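Two Fingers and a Bellows: A Shop-Built Gripper That Handles Bags

By Beca Prydderch
Last updated: April
38 shares | 18 comments

Kourosh Kordestani has spent two winters on a gripper for soft packaging, working evenings at the Ollis shared workshop. The arm came second-hand. Everything past the wrist flange is his design. 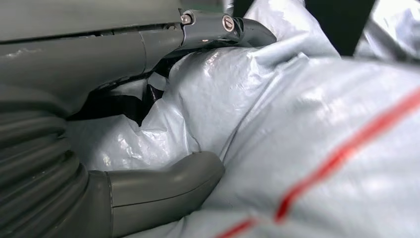 Plastic bags were the target from the start. A rigid box has faces and edges that a planner can use. A bag has neither, and its outline changes when it is touched. "You can't compute a grasp on something that moves out of the way when you arrive," Kordestani said. "So I stopped trying to compute it and let the hand do more of the work."

The hand has two unlike sides. The upper one is stiff, a straight segment with a bracket and a curved tip screwed to the end. The lower one is thick and smooth, with a ribbed section behind it that gives under load. Kordestani said the stiff side sets the position and the lower side takes up whatever error is left. An earlier version with two compliant fingers folded sideways on anything heavier than a loaf of bread.

The parts are printed in gray filament on the shop's Volatari machine. The ribs took longest. Walls that were too thin split at the root of the fold, and thick ones didn't flex. He settled on a softer material and a slower print. "I have a bin of the bad ones. Lamduan uses them as cable guides."

Lamduan Paisan wrote the control code, which she calls Yilma. It closes the fingers at a fixed speed, watches motor current, and stops when the current has held above a threshold for 100 milliseconds. There is no force sensor. "Current is noisy, but it's free," she said. "The trouble is film with nothing behind it. You pinch air and plastic and the motor hardly notices."

A camera at the wrist records each attempt. The log stands at 2,091 grasps, which Paisan sorts by hand into held, slipped and missed. Glossy film is the worst case for the vision side, as glare moves with every crease and the depth estimate moves with it. She has tried a diffuser over the bench lamp and plans to try a polarizing filter.

Kordestani wants to replace the tip next. The bracket takes two screws, so a swap is quick, and he has drawn a wider version with a rubber pad. He is less sure about the wrist, where the cable run still rubs on the housing at full rotation.

Drawings will go up on the Ollis page once the bracket dimensions are final. The code is there now, without documentation.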